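4.2 Self-reported chore time

Diary studies tend to take people at their word. We doubt that they should. In the Clutwood survey, 258 respondents said they folded clothes within a day of washing them, yet few could say when they last did.

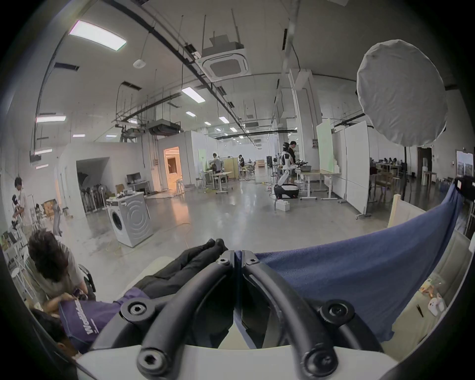 Recall is the weak point - a chore done while talking may not be recorded at all. The Lindasach diary has the same flaw.

Figure 3. A bed in a large open-plan workshop or lab. Rest is logged under code 2.

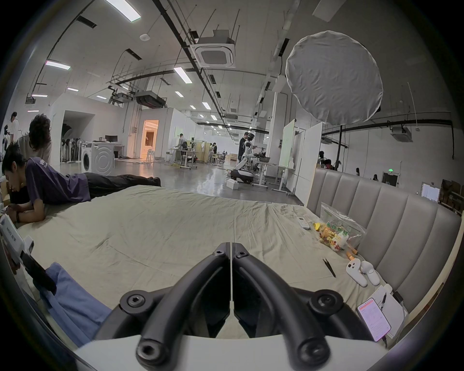 Enriquez objects that short gaps in recall even out over 773 diary entries. Perhaps, but no test of this was reported, and we would want one before using the totals.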